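The round table, and the blocks that came with it

I have been going on about this table to anyone who'll stand still, so it was only a matter of time before it got its own post. It's round! After 17 years of working, eating and wrapping presents on a rectangle, I have a round table, and I like it so much that I've started bringing things over to it that could perfectly well be done somewhere else.

I found it in Bradville in June, at the back of one of those long secondhand barns where the lamps are all lit and the furniture is stacked three high. It was under a rolled-up rug and a box of picture frames. The tag said $400, which was more than I'd planned on, and I walked around the barn twice and had a coffee from the machine and then went back and put my hand on the top again. Boris Dimitrov was with me and he'd already gone to find out about delivery by then, so I suppose the decision had been made.

What sold me was the color. It's a warm honey brown, with straight grain that runs all the way across, edge to edge. I'd been looking at very pale tables for months and telling myself I wanted one, and I didn't, I wanted this. In the late afternoon it goes a shade deeper and I get nothing done because I keep looking at it.

Then the blocks. They were in a paper bag tied to one of the legs, and when I asked at the counter the man shrugged and said they went with it. Plain cubes, no letters or numbers on them, in the kind of soft colors you get on sugared almonds. I meant to pass them along to my niece. I still have them, and my niece has been told she can use them when she visits.

If you haven't stacked blocks since you were small, please try it. There's something very good about setting one cube on another and taking your hand away slowly. I like light blue over pale pink best, and I don't fuss about getting the edges lined up. A little bit off looks friendlier to me, and on that honey-colored wood the two colors just sing.

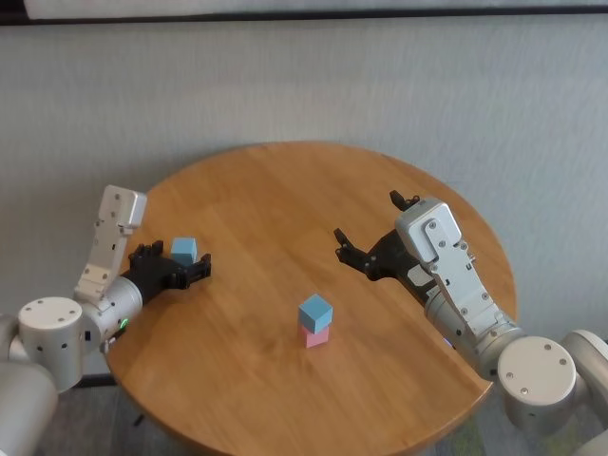
Agnes Sjöberg told me on the phone that I was wasting the pink by putting it at the bottom. Her view is that the lighter color should always go on top, with the heavier-looking one underneath, and that a tower built the other way makes her want to reach over and fix it. She also thinks two blocks isn't a tower. We talked about this for most of an hour and I had a wonderful time.

I've tried it her way since, and fine, it has a certain calm to it. But I keep going back to blue on pink. The pink underneath seems to warm up next to the wood, and the blue catches more light from the window when it's higher. (Agnes, I know you're reading. Come over and we'll settle it.)

Living with a circle

I was worried about the shape. With a rectangle you always know where to push it – against a wall, under a window, into a corner where it will behave. A round one wants space on all sides and sulks if you don't give it any. The first week I had it too close to the door and everyone who came in bumped a hip on it.

It's better now that it has been pulled out. You can come at it from any direction, and I notice that people do. With the old table everybody had a side and stuck to it. Now someone sits down, someone else slides in a bit to the left, and if a third person turns up we all shuffle along. No head of the table, no bad corner seat with a leg between your knees.

It's also a lovely shape to work on with your arms. Everything in the middle is the same reach away from wherever you are, so that's where I put whatever I'm busy with. The edges stay free for elbows and cups. Things do roll, though. A pencil set down near the rim of a round table will find its way to the floor sooner than you'd believe, and that's one more point in favor of cubes.

The wall I nearly painted

When the table first went in I was convinced the room needed a new color. The wall behind it is light gray with a faint texture to it, a sort of subtle up-and-down streakiness, and I had always thought of it as the dull part of the room. I'd gotten as far as bringing home sample cards, a terracotta and two greens, and taping them up.

They all fought with the table. The greens made the wood look orange and the terracotta made it look tired. I took the cards down one evening and there it was, gray behind honey brown, looking like somebody had planned it. All that curve against all that flat quiet gray! I did nothing, and it cost nothing, and I was enormously pleased with myself.

The white board with its thin dark border gets to stay too. I'd thought about taking it down, but it sits high enough that it leaves the whole stretch of wall behind the table alone. 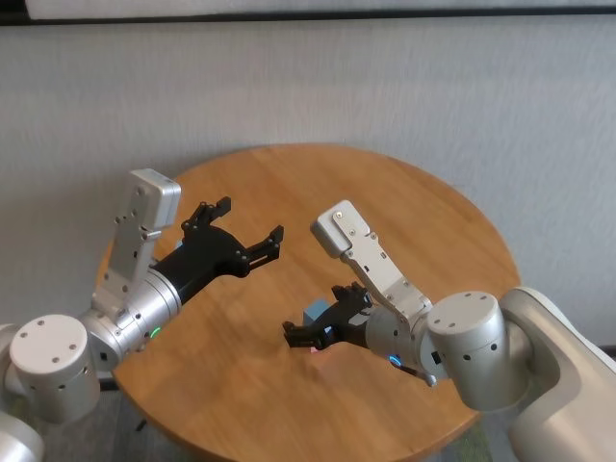
Looking after the top

A few of you asked what I use on the wood. Very little! I wipe it with a cloth that's been wrung out hard, following the grain, and then go over it with a dry one. Crumbs get brushed off first so I don't drag them around. Benedetta Valentini swears by a tin of wax from Prullico twice a year and has promised to bring hers by so I can try a patch on the underside.

For the blocks, same cloth, same wringing out. They live in a shallow bowl when they aren't in use, and they're in use a lot. Next on my list is a bridge, two blocks apart with one across the gap, as soon as I work out how narrow the gap has to be.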